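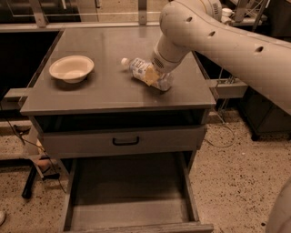

18/10/2023

Creep test on the PET preforms, Pomwood resin, second batch. Continuing from the entry in May, where the first batch was abandoned after the oven controller drifted.

Setup as before: strips cut from the sidewall, long axis parallel to the preform axis, gauge length 50 mm, hung from the upper bar with the flat clamps. Dead load on the lower clamp is 200 g. Jamie cut the strips with the new die. Edges are cleaner than the hand-cut ones but there is a slight burr on one side, left on for now so that all strips are treated the same.

Nine strips loaded. Strip 4 slipped out of the upper clamp within the first minute and was reloaded. Its zero reading is therefore suspect and I have marked it in the spreadsheet. Strip 7 has a visible haze near the lower end. Kept in the set.

Oven at 60 C, fan on low. The thermocouple next to strip 1 reads 0.8 C lower than the one next to strip 9. Same gradient as in May, so it is the oven and not the controller. Shirley suggests rotating the bar at each reading. I would prefer not to touch the bar once it is loaded – every time the door is open for more than a few seconds the short-term data picks up a step. Compromise: leave this run alone, rotate on the next one, compare.

Readings by cathetometer through the window. Repeatability on a fixed mark is 0.02 mm over ten tries, good enough for anything past the first hour and marginal before that.

Mean extension, strips 1-3, 5, 6, 8, 9:
10 min – 0.11 mm
30 min – 0.16 mm
60 min – 0.19 mm
120 min – 0.23 mm
240 min – 0.27 mm

Plotted against log time this is close to straight from 30 min onward. The 10 min point sits a little low, most likely strips still warming up. Strip 7 follows the others so far. Strip 4 is offset by 0.06 mm but has the same slope, consistent with a bad zero and nothing else.

Moisture: preforms were dried overnight per the Dusis sheet and kept in the desiccator until cutting. Cutting took longer than planned and the strips were in room air for 50 min. Humidity in the room was not logged. Log it next time.

Side issue. Haugen's data for the older grade gives a slope nearly twice ours at the same nominal temperature. Their strips were thinner and the stress was higher, so the two sets cannot be laid on the same axes until both are converted to compliance. Need their thickness values, which are not in the report. Jamie to write to them.

Cathetometer lamp has now done 3,550 hours and is getting dim at the left end of its travel. Spare is in drawer 537, label says Skustton stock.

To do:
- reading at 24 h, then daily
- deburr two spare strips and weigh before/after
- measure strip 4 thickness again once unloaded
- check whether the upper clamp faces are worn; the slip was on the same clamp in May
- Shirley wants the raw readings as well as the means, put both in the shared folder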